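Sulluvitz Craft Circle
Minutes of the June meeting, held in the back room at Dundia, 7 p.m.

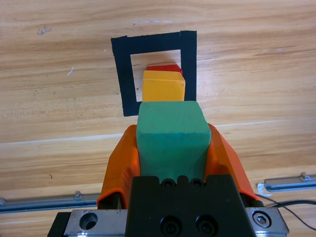
Tabletop with a square marked in black tape.

Welcome. Yasuo Kudo was in the chair and thanked everyone for coming out on such a warm evening. He had a special word for our newer members, several of whom had brought their first finished pieces along, and there was a good deal of passing around and admiring before we got down to business.

Last minutes. Read and agreed, with one correction: the yarn for the baby blankets was a cotton blend and should not have been written down as wool. Apologies to anyone who washed theirs accordingly.

Button bank. The sorting is finished at last! We now have 4,000 buttons in the drawers, all by color and then by size, apart from the odd shanked ones, which have gone into the old cookie tin until we can agree what to do with them. Members may take up to 18 at a time for a project and are kindly asked to write it in the book – the book is on a string now, so it should stay put.

Lap quilts. This took up most of the evening, and happily so. The Vuditz nursing home has asked if we would make lap quilts again for the winter, and everyone was in favor. Yasuo suggested keeping to a simple nine-patch so that beginners can join in, and there was a long and friendly talk about batting. Some of us like a thick one for warmth, while others pointed out that a thick quilt slides off the knees and takes forever to dry. We settled on the thinner cotton. Backing will be flannel, prewashed please, and no ties or loose trims on the front. Anyone who would like to quilt by hand is very welcome to, but do start early.

Fabric. Kuster has offered us a bundle of 500 precut squares at a good price. We agreed to take it, on the understanding that we may get rather a lot of brown. Members with bright scraps at home are asked to bring them to liven things up.

Fall sale. Our usual tables are reserved. Last year's pincushions went so quickly that we would like a bigger basket of them, and also more bookmarks and felt needle cases. Price tags will be tied on this time and not pinned, after the trouble with the scarves. Yasuo will have 1,000 tags printed, which ought to see us through several sales to come.

Any other business. The good fabric shears have been sharpened, and we were all asked, very nicely, to keep them away from paper. A pair of reading glasses in a green case was left behind last month and is still in the thread drawer. There was a request for an evening on mending knitwear, and Yasuo will ask who might like to lead it.

Next meeting. Same room, same time. Please bring finished blocks, or unfinished ones if you would like company while you sew.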